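Kisside Clothing Library extends its school jacket loans

The Kisside Clothing Library will extend its jacket loan scheme to all primary schools in the district, the managing trust announced in July 2019. The scheme lends outdoor clothing to families for the whole school year, free of charge, and has until now been open only to pupils at Lermont Primary.

The trust lent 530 garments during the past school year, most of them lightweight jackets for walking to school and for outdoor lessons. A further 593 have been bought or donated for the coming year. Sizes run from age four to age 14, and families may exchange a jacket at any point if a child outgrows it.
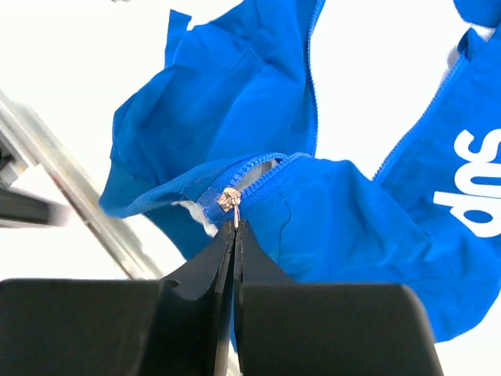 How to apply

Parents and carers may apply at the library counter in Skistamo Road or through the school office. No proof of income is asked for. Applications received before the end of the summer holidays will be dealt with first, and a jacket will normally be ready for collection within 72 hours. Each household may borrow up to 3 items per child.

Borrowers are asked to wash jackets at 30 degrees, to close the zip before washing and to avoid fabric softener, which harms the finish on nylon and similar cloth. Name labels should be tied in and not sewn or ironed on.

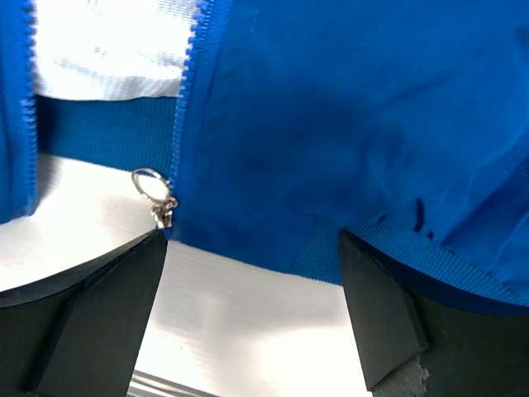
Kyung-hwa Jang told the trust's open meeting that the loan period ought to run through the summer as well, as many children attend holiday clubs and need a jacket there just as much as in term time. The trust has agreed to look at the matter before the next round of loans.

Repairs

A repair service will run alongside the loans. Records kept since February show that zips are the most common reason for a jacket to be returned early, followed by torn pockets and worn cuffs. Repairs will be carried out by Noh Alterations under a one-year agreement, and families will not be charged for ordinary wear.

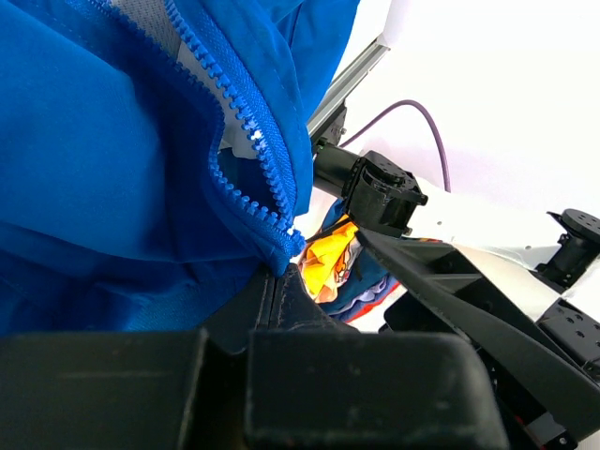
Jackets that cannot be mended will be taken apart for spare cloth, cord and fastenings. The trust expects this to lower the cost of repairs, although it has not set a target for the first year.

Yurani Rengifo, who chairs the trust, thanked the schools for their help in drawing up the new arrangements and said that a short report would be sent to each head teacher at the end of every term.
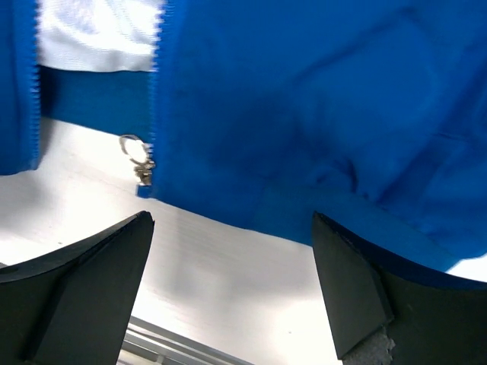 Donations of clean outdoor clothing are accepted whenever the counter is open. Items should be free of club or company badges. Adult sizes cannot be taken at present.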